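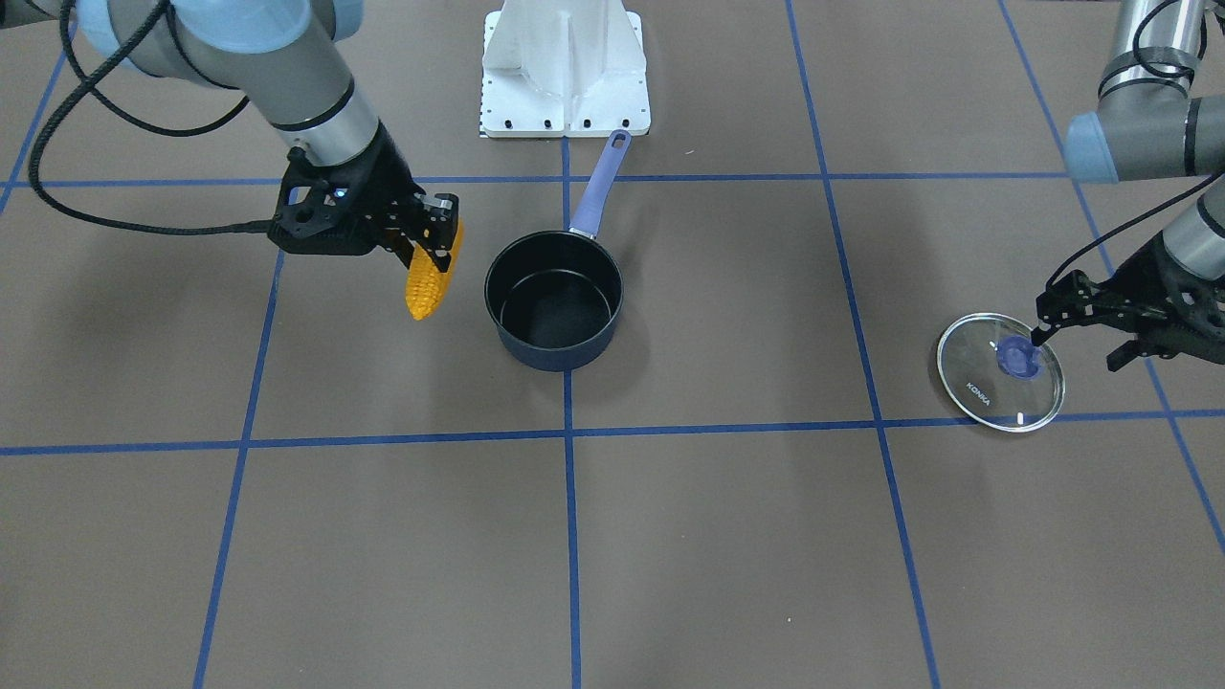
Re: [musico-list] August potluck and sheet music swap

Kalkidan Tefera wrote:

> Can we keep the swap in the small hall again? Last year the boxes
> took up 3 tables and people were still sorting at closing time. Also,
> is anyone bringing the Denditine songbooks? I'm missing the alto part
> for 2 of them.

The small hall is fine with me. I have the key from noon, so come any time after that if you want to set up early.

I have the Denditine books, but my alto copies are photocopies and the last page of one is faint. I can scan them at home and send them to you - tell me which titles.
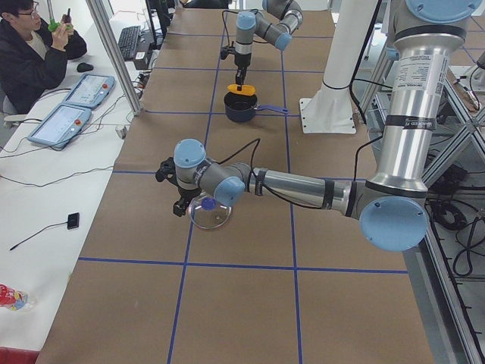

On the boxes: please sort by voice part before you bring them. We had 100 loose sheets left over and I still have them in my garage. Anything not claimed this time goes to the choir in Dinsa, who said they would take it.

For food, put your dish on the sign-up sheet. So far we have plenty of dessert and no salads.

The door code is the same as in spring, 3749. Park on the Prolarari side - the front lot is being repaved.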